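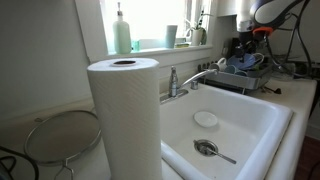 Fonow > Workshop > Galleries > Kitchen arm upkeep

Print this page | E-mail this page

Looking after the kitchen arm at Emgate

7/8/19, by Shireen Naidoo

The Emgate kitchen arm has been in use since April and has now done 183 sessions of dish handling over a household sink. This page covers how we keep it set up and what gets checked.

At the sink. The arm comes in from above on the right, with the black gripper pointing down towards the dish rack. A white mug, a blue plate and light blue cups are in the rack, and a spoon is in the basin. The sink is a single deep one in white porcelain, and the tap has one lever.

Mounting. The bolts on the base are checked with a torque wrench every 30 sessions. Mark each one with paint pen after tightening. If a mark has moved, stop work and tell Morikawa before running the arm again.

Cables. The black cables hang in loops down the right-hand side. Leave enough slack for the wrist to turn fully both ways. Before the first session of the day, jog each joint slowly to its limits and watch the loops as it goes. A cable that pulls tight needs its clip moved up the arm. We replaced one lead in April after it wore through at the second clip.

Gripper. Wipe the fingers with a damp cloth and dry them straight away. Detergent film builds up on the pads and mugs start to slip. Pads are changed every 25 sessions, always as a pair, and the old ones go back to the Bulovville stores in the labelled bag.

Wrist joint. The orange ring is near the wrist, just above the gripper. Dry around it after every session with the power off and look for moisture at the seal. Do not use spray cleaner on it.

Rack position. The arm works from a taught position for the rack. If the rack has been lifted out for cleaning, teach the position again and run one empty cycle at 15 per cent speed. Check the gap between the fingers and the rim of the rack before going back up to normal speed.

Faults and part changes go in the Emgate log, with the session number.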